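From: Bohdana Kravchuk
To: Roltholm residents list
Date: 07/01/2025
Subject: Re: Guest room on the second floor, bedding and bookings

Ishbel McIver wrote:
> Dear all, my sister was in the guest room last week and the bed had
> only one thin cover. Also the booking sheet on the door is full of
> crossed out names. Could somebody tell us what the rules are now?
> I do not mind paying more if it is better kept.
> Ishbel, stair B

Dear Ishbel, dear neighbors,

Thank you for writing. I took over the guest room from Njål Løken in December, and I should have sent the rules to everybody at that time. I am sorry for the delay. I will try to answer each point.

1. Booking

Please do not use the sheet on the door any more. Write to me or to Roksolana Sydorenko with your name, your stair and the nights you want. We keep one calendar and we answer the same evening if we can. The longest stay is 5 nights. If the room is free after that, you can ask again, but another household goes first.

2. Price

The price is 60 per night, the same for one guest or two. Njål left us 3,000 in the room account. From this I would like to buy a new mattress, because the present one has a deep place on the window side. I have asked for a price from Kadlec and I am waiting for a second one from Bradum. When I have both I will send them to the list.

3. Bedding

We bring our own sheets and pillow cases, as before. Blankets belong to the room and they stay there. Ishbel is right that one is not enough in winter, and in June the nights were also cold on that side of the building. Antonina Onyshchenko has offered two wool ones from her mother's house, and I have said yes with many thanks.

When you leave, please shake the blanket over the bed, let it air for one hour with the window open, and fold it in the shelf. It goes much easier if it is held at two places.
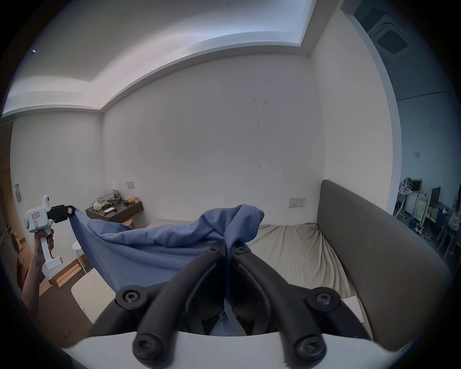

4. Cleaning

The guest's host cleans the room, not the guest. The vacuum cleaner is in the cupboard next to the elevator. Please empty it after. Last month I found it completely full, and the bags for this model are difficult to find now. If somebody passes the shop in Cavodham, I would be glad for one packet and I will pay you back.

5. Keys

There are two keys. One is with me and one is with Roksolana. The third key, with the green tag, has been missing since spring. Please look in your coat pockets and in the kitchen drawers.

If I have forgotten something, write to the list and I will add it before I print the rules for the door.

With kind regards,
Bohdana Kravchuk
stair A, third floor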